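Home | Setup | Practice rooms | Chores | Troubleshooting

Bandden Home Trainer: Setup Guide
Section 6: Door Chores

Doors come first because most other chores depend on them. A machine that can wipe a sink still has to get into the bathroom. This section sets up the door chores in the Flultside practice room, which is fully simulated. Finish it before you let the controller near a door in your own house.

6.1 Round knobs

1. Start Zilo and load the Flultside room.
2. Choose Doors, then Knob, then Bathroom.
3. Set the grip force to 4. Higher settings make the fingers slip off a round knob.
4. Press Run and watch the grip on the knob. The other arm should stay clear of the door.

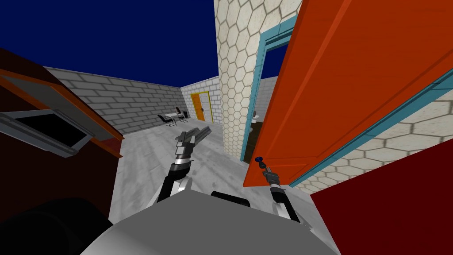
5. Let the run finish before changing any setting. Changes made partway through are not saved.

Note: A run counts as passed only if the robot lets go of the knob by itself. Many controllers can pull a door open and then fail to release it.

6.2 Wrist views

The wrist views show what each gripper has in front of it. Use them to check finger spacing before a run.

1. Open the Views menu and turn on both wrists.
2. Open the fingers all the way, then press Hold.
3. Check that you can see past both fingertips. If a finger blocks the door handle, turn the wrist and check again.

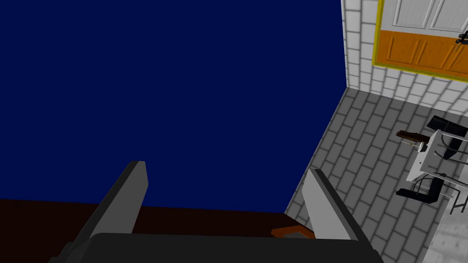
6.3 Choosing between two doors

The room has a yellow-framed door with black handles and a teal-framed door with a round knob. They face different directions, and the controller has to pick the one named in the chore.

1. Place the robot so that both doors are in the head view.
2. Type the chore in plain words, such as "open the bathroom door."
3. Leave both arms raised in front of the torso and press Run.

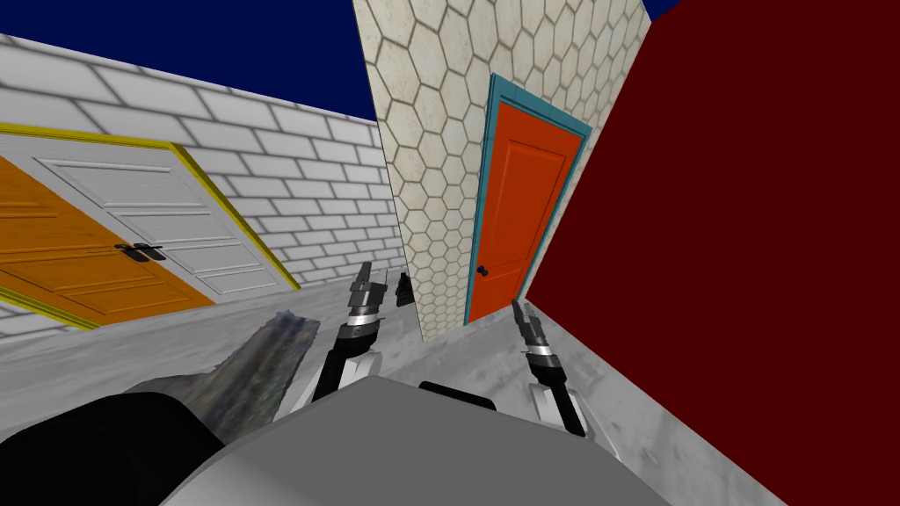

4. If the robot turns to the wrong door, press Stop and retype the chore with the door color in it.

Caution: Do not raise the speed to save time. With the Delorme controller at its default speed, our 1,602 test runs included 19 in which an arm struck the door frame. In a real hallway that means damaged trim or a hurt hand.

6.4 Lever handles

Levers need less grip than knobs but a better approach angle. Keep the fingers open until the wrist is level with the handle.

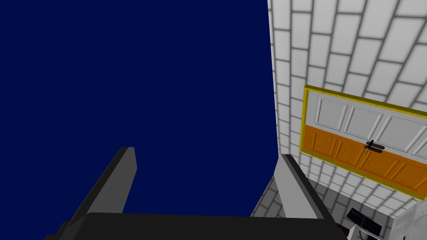
Figure 6-4. Wrist view with fingers open, lever handle at right.

1. Choose Doors, then Lever.
2. Set the approach to Slow.
3. Press Run. Stop the run if the fingers start to close early.

Is it ready for your house? For light inside doors, with an adult standing by, we think so. We do not support doors with closers, locked doors, or doors that pets or small children use. Carrying laundry or dishes through a doorway is also not supported in this release.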